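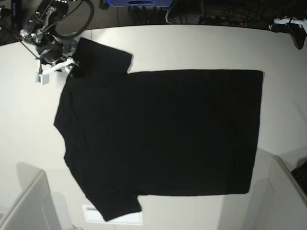

A reader objects that vinegar in the rinse does nothing for black cotton, and that the grey cast on old T-shirts is plain wear. The objection is half right. Vinegar does not fix dye. It does dissolve limescale and the detergent residue bound up with it, and in hard water districts that deposit accounts for a good part of the greyness.

Test before treating

Wet a patch of the dry garment near the hem. If the patch looks properly black while wet and turns grey again on drying, the cause is either residue or raised fibre. Rub the dry patch with a dark cloth. Powder on the cloth means residue. No powder means abrasion, and no rinse will reverse it.

Removing residue

Run one full wash at 40 degrees with no detergent and no softener. Put 2 tablespoons of citric acid, dissolved in warm water, into the drum before starting. Do not combine with bleach in any form. Follow with a cold rinse.

Washing afterwards

Turn garments inside out. Fill the drum to two thirds, so that cloth moves without rubbing hard against the door seal. Use liquid detergent; powders usually contain an optical brightener and some leave grains in the seams. Of the liquids tried, Fokis rinsed out cleanly at 30 degrees. Tilis needed an extra rinse when dosed according to the cap, and none when the dose was halved.

Spin speed matters less than load. Heavy items such as jeans and towels go in a separate wash.

Drying

Dry in shade, flat or over a wide rail. Direct sun fades reactive black within a season, shoulders first. Tumble drying raises lint; if it cannot be avoided, take the load out slightly damp.

Redyeing

Cotton only. Polyester thread stays its original colour, so expect the stitching to show if it was not black to begin with. Charvát powder dye takes well on jersey that has been through the citric acid wash, and patchily on jersey that has not. Weigh the cloth dry and keep to the ratio on the packet.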